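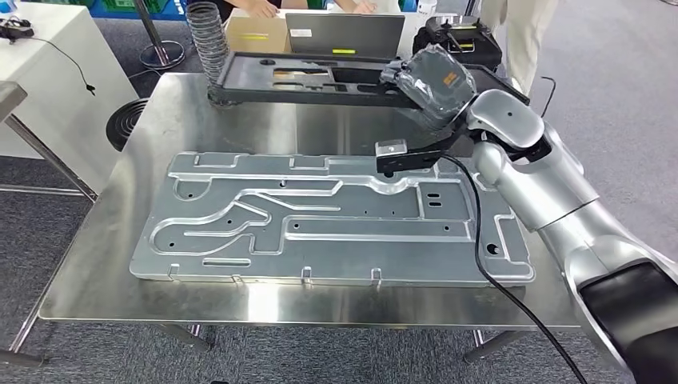 When Soker put an arm on the aluminum plate job, the memo said the people who used to do it would be "freed up for higher-value work." I have read that phrase in a lot of memos. I have yet to see one that names the work or says what it pays.

The arm handles a part above a big grooved plate. Fine. It is dull work and hard on the wrists, and I won't pretend anyone on the floor loved it. But watch who is near the machine. Someone sits behind a laptop. The old job took hands and a good eye, and you learned it from the person next to you. The new one takes a login, and the training for it went to people hired from outside. 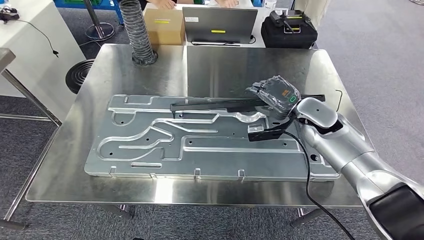

Management at Durkutier made the same promise in October. Of the 10 people on that line, eight were offered "transition roles," which meant nights in the warehouse. The arm there was supposed to do 2000 parts a shift. It does 1615, and the gap gets made up by hand, by whoever is left.

I'm not asking for the arm to be unplugged. I'm asking who gets trained on it, and whether that gets written down before the thing is bolted in place. Until I see it on paper, with a wage beside it, I'll go on assuming that "freed up" means what it meant last time.

May 23, 2021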